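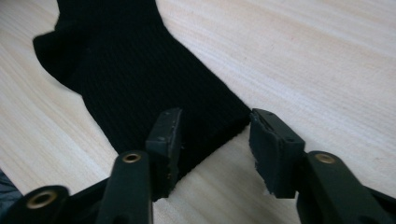
Chapter 7
Weft-Knitted Structures: Ribs, Heels and Fit

7.1 Introduction

A knitted fabric is built from loops. Each loop is drawn through the one formed before it, and the yarn runs across the fabric from one loop to the next. This arrangement is called weft knitting. It differs from warp knitting, treated in Chapter 9, where many yarns run lengthwise and each forms its own chain of loops.

The subject of this chapter is the weft-knitted tube. Tubes account for most hosiery, many undergarments and nearly all seamless gloves. The chapter begins with the loop, proceeds to the rib, and ends with the methods used to put a bend into a tube that would otherwise be straight.

Readers who have not worked through the section on yarn count in Chapter 3 should do so first. The count is used from 7.4 onward without further explanation.

7.2 Terms

Course. A row of loops lying across the fabric.

Wale. A column of loops lying along the fabric.

Face loop. A loop whose two legs lie in front of the head of the loop below it.

Back loop. The same loop seen from the other side of the fabric. The head shows and the legs are hidden.

Stitch length. The length of yarn in one loop, found by unraveling a known number of loops, straightening the yarn under a standard load and dividing.

Stitch density. The number of loops in a unit area. It is the product of courses per unit length and wales per unit width, and it changes as the fabric relaxes. Stitch length does not change in this way, so mills prefer it for control.

7.3 Plain and rib fabrics

In plain fabric all loops face the same way. The fabric has a smooth side and a rough side, and its cut edges curl. It stretches more across the width than along the length.

In rib fabric some wales are made of face loops and others of back loops. A rib with one wale of each in turn is written 1x1. A rib with three face wales followed by one back wale is written 3x1. When the fabric is at rest the back wales sink behind the face wales, and the fabric becomes narrow and thick. When it is pulled sideways the hidden wales come into view. Most of this early stretch comes from the fabric unfolding, and little load is needed.

The return from stretch is a separate matter. A 1x1 rib in cotton alone will recover poorly after repeated wear. For this reason a covered elastic yarn is often laid into the top of the leg. It is held between the loops and is not itself knitted.

7.4 The Guthrie trials

Matheson and Laing compared three leg constructions on a small-diameter machine at the Guthrie mill. The yarn was a combed cotton supplied by Trenel. Samples of 30 tubes were knitted in each construction, washed, dried flat and extended on a frame for 50 cycles. Width was read before the first cycle and again after a rest period.

The 3x1 rib kept its resting width better than plain fabric of the same stitch length. The 1x1 rib stretched furthest but was slowest to return. Rory Matheson put the difference down to yarn friction at the points where face and back wales meet. Ishbel Laing considered stitch length to be the stronger factor, and the later trials at Gretmont – run with a finer yarn and a tighter loop – are in closer agreement with her view. The question is taken up again in 7.9.

7.5 Shaping a tube

A straight tube can be worn on the foot, but it wrinkles at the front of the ankle and pulls down at the back. Two methods are used to form a heel.

In the reciprocated heel, the cylinder stops turning in one direction and swings back and forth. Needles are taken out of action one at a time at each end of the swing, then brought back in the same order. The result is a pouch joined to the tube along a slanting line on each side, known as the gore line.

In the inserted heel, waste yarn is knitted at the heel position and later removed. The open loops are picked up and the pouch is worked separately. It is slower, and is mostly found in hand work and in small orders.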